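Reading Room Table: Surface Care and Loan Rules for the Model Handling Sessions

The marble table in the reading room is in regular use for object handling as well as for books, and the two uses put different loads on it. Under the loan terms that took effect in November, architectural models, sample items and printed matter may share the surface during a session. The rules that apply are set out below, along with changes to the Julleck shelving and the booking procedure.

Surface

Marble is calcite. It etches on contact with weak acids, including fruit juice, vinegar and most carbonated drinks, and the dull mark that results is damage to the polish and can't be wiped off. No drinks are permitted on the table, with or without a lid. Water bottles go on the floor by the bench.

The dark inlaid stripes between the panels are set flush with the marble but were polished separately, and the joint on either side is the part most likely to collect grit. Grit under a flat-based model will scratch when the model is rotated. Lift a model to turn it. Sliding is allowed only for books and folders, and only on a panel that has been dusted.

Cleaning is done with a pH-neutral stone cleaner from Fosetti, diluted as marked on the container and applied with a damp cloth, followed by a dry one. Household sprays are not to be used. The sealer was last renewed in the spring and is checked by placing a few drops of water on one panel and leaving them for 12 minutes. If the stone darkens, the panel is resealed.

Models

Card models are held by the base. Walls and raised sections on card models are glued at the edge only and will separate if used as a handle. Lattice models in wood are lifted with two hands at the lowest solid member, one on each side. The openings are not finger holds. A lattice model should stand at least a hand's width from the table edge when not being handled.

The maximum weight for any single item is 12 pounds. Anything heavier goes to the workbench in the Lerau annex, which has a padded top.

Booklets and folders taken out with a model are part of the same loan and are returned with it. Tabs and page markers stay where they are. Several booklets have come back with the tabs moved, and the tabs are the only link between the text and the drawing sets.

Small items

Boxes, cards and other small pieces are kept together on the table during a session and checked against the slip at the end. Loose cards tend to end up underneath other things and get reshelved with them. Look under every box before signing the slip.

Catalog

The handling collection is now listed in Lemma, the same catalog used for the books. It holds 3,173 records, of which 300 are for objects and the remainder for print. Object records give the base dimensions, the weight and the shelf position. Searching by material works for card, wood and plastic. Searching by color does not work yet, as the field was left blank when the old cards were entered.

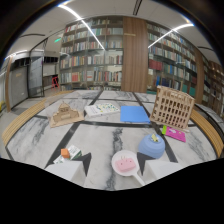
One reader, writing in after the last issue, asked that the print be kept to one end of the table and the models to the other: "I had a book open next to a model and couldn't turn the page without moving one of them. The table is long enough for both if people set it up that way first." The suggestion has been adopted for group bookings. Print goes at the end nearest the door. Single readers may arrange the table as they like.

Seating

The slatted benches follow the curve of the table and are not to be moved. Bags go under the bench, never on the marble, as zippers and metal feet mark the polish. Small bags may hang from the hooks on the wall side.

Shelving

The Julleck units along the back wall have been raised one notch to take taller models. The lowest shelf is reserved for items on square bases. Labels on the shelf edge match the shelf position in Lemma.

Booking

Sessions run for two hours and are booked at the desk or through the catalog page. The table is free for general reading after 4 p.m. Slips for a handling session must be handed in before the next group is seated.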